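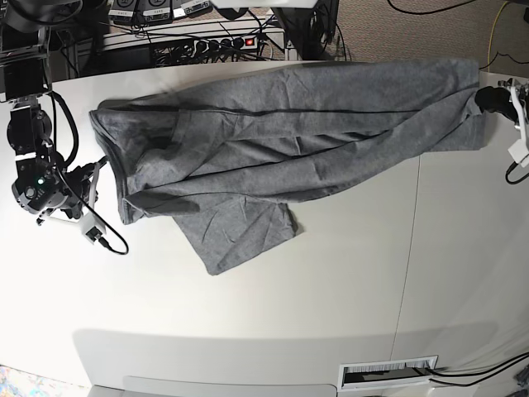
Since a few of you asked on Sunday whether the Cunby open day was worth the drive, I'm writing it up for the list while I still remember the order of things. Short version: worth it for the hallway talk, less so for the headline claim. The folding station was the reason most of us went, and I stood at it through two sessions. It has two arms over a white table, and the job is long-sleeve tops. My complaint is with what "folding" means on the flyer. At the stage I care about, the left gripper has one narrow end of a gray top pinched tight, the whole thing is stretched across the table and full of small wrinkles, there's a flap hanging off the lower side, and the white gripper on the other arm is sitting next to the bunched end without a firm hold on it. Call that handling fabric, sure. I would like to know how often it gets from there to something you could put on a shelf.

I asked. Mitiku Woldemariam was running that table and he was straight with me, which I appreciated. He said they don't quote a success rate at open days. I asked if they had one. He said they had several, depending on the garment and on who lays it down. That last part is my whole point, so let me answer the earlier post properly.

Tsung-han Wan wrote:

> I was at the morning session and came away impressed. They got
> through the shirts without anyone touching the arms, and the host
> told us a garment takes 120 seconds start to finish. A person at
> our place takes maybe a quarter of that, but a person also goes
> home at night. Even at that speed I think Mak should be looking at
> this for the returns line. I don't see what the objection is. It's
> slow, but slow gets fixed.
>
> Also, did anyone pick up the sheet with the Anulska controller
> specs? I left mine in the cafeteria.

Three things, Tsung-han.

First, the 120 seconds. In the afternoon the clock was started once the top was already flat on the table, and a person put it there. Maybe it was different in the morning. But on our returns line nothing arrives flat. It arrives in a bag, inside out, with one sleeve knotted around the other. Getting it from the bag to the table is where our people spend their time, and I didn't see a robot do any of that.

Second, "without anyone touching the arms." Agreed, I didn't see anyone touch the arms either. I did see hands on the clothes between runs, and twice I saw a run stopped and started over with a fresh garment. The talk carried on right through both, so it would be easy to miss from the back of the group.

Third, "slow gets fixed." Some of it does. You can speed up an arm moving through the air. I'm less sure about a gripper that has to go back for the same edge again because the knit slid. That's lost time of a different sort and I'd want to see a plan for it before I asked Mak for a dime.

I'm not saying it's a fake. The way the left arm kept its grip while the fabric was being pulled was better than what Prultska showed in May, where everything was a square towel and they still dropped it. Choosing sleeves was brave of them. I only object to the word "ready," which was on the banner and came up again in the closing remarks.

What would change my mind is pretty simple. Let visitors bring a bag of their own clothes. Run 30 garments in a row, dumped from the bag, no restarts, and write the result on a whiteboard, good or bad. Mitiku didn't laugh when I suggested it. He said he'd want thin jackets left out, and I said that was fine for a first try. If they agree to it I'll bring the bag and I'll drive.

Practical notes for anyone going to the next one. Visitor parking fills up early and the overflow lot is a long walk. They had 51 people signed up for the afternoon and one table to look at, so get in the first group or you'll be looking at shoulders. The conveyor demo in the second hall has a better view and a worse talk. Coffee is free until the first session starts and then it's the vending machine.

I do have the Anulska sheet, two copies. It's a single page and the payload table on the back is for the older model, as far as I can tell. Tsung-han, I'll leave one at the front desk for you. If anybody else wants it, reply to me off list and I'll scan it.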